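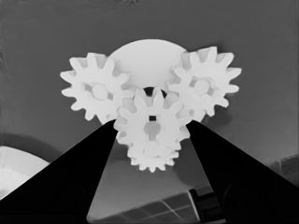 Attachment 1 of 2: four white gears, grayscale render

Ticket: Stivo desktop app, gear template exports at the wrong size
Opened: 27 October 2018
Product area: Export and units
Status: Resolved, left open for comments

Original message

Hello, and thank you in advance to whoever picks this up! I have been using Stivo for my hobby clocks since May and I love it dearly, so please read this as coming from a fan.

My trouble is with the spur gear template. I draw a gear in the template, set the outside diameter to 32 mm, and everything on the screen looks just right. Then I export it and open the file in Pitik to get it ready for printing, and Pitik says the part is far too big for the bed. The first time I assumed I had typed something silly (it has happened before), so I started over with a fresh file and took my time. Same result. I then tried it on my older laptop, which has a much smaller screen and a sticky space bar, and got the same thing again.

Things I have tried so far:
Restarting Stivo, and then the whole computer
Exporting to the desktop in case the network drive was at fault
Turning the part on its side before exporting
Clearing out the recent files list, which I now regret a little

What puzzles me is that my clock cases come through at the correct size every time. Only the gears misbehave. I have a gift to finish and would be so grateful for any ideas.

Reply from Stivo support

Thank you for such a thorough write-up, and for the kind words — they were passed around the office. I'm sorry about the trouble with the gears.

Could you open one of the gear files, go to Document, then Units, and tell me what it says there? Please look at the setting inside the file itself. The one under Preferences only applies to new blank drawings, and templates carry their own. While you are there, could you also let me know whether you have the Tivus parts pack installed? It replaces a few of our templates with its own, and we have had a couple of mix-ups with it.
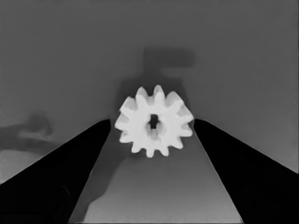 Attachment 2 of 2: single gear, center bore showing

Reply from customer

Well, there we are. Document units says inches! My Preferences say millimeters, and so do all the clock case files, so I never thought to look any further. And yes, I do have the Tivus pack. I put it in for the hinges and forgot all about it.

I changed the units to millimeters, but now the gear is a tiny speck on the screen. Did I do it wrong?

Reply from Stivo support

You did fine. The file asked whether to keep the numbers or keep the size, and I suspect "keep the size" got switched off or on at the wrong moment, as the wording in that box is not our best work. The easiest way out is this:

1. Close the gear file without saving.
2. Go to Templates, then Manage, and untick the Tivus gears. You can leave the hinges ticked.
3. Start a new gear from our own template and check that Document, Units says millimeters.
4. Type in your 32 again and export.

Reply from customer

It worked on the first go. Pitik opened the file at 32 mm and didn't complain at all. I have eight more gears to redo, but that is a pleasant evening's work with the radio on. Would you consider showing the units in the export window? It would have saved me a good deal of muttering.

Reply from Stivo support

So glad to hear it! I have added your suggestion to our request list, and I'll leave this ticket open for a while in case one of the other gears gives you trouble.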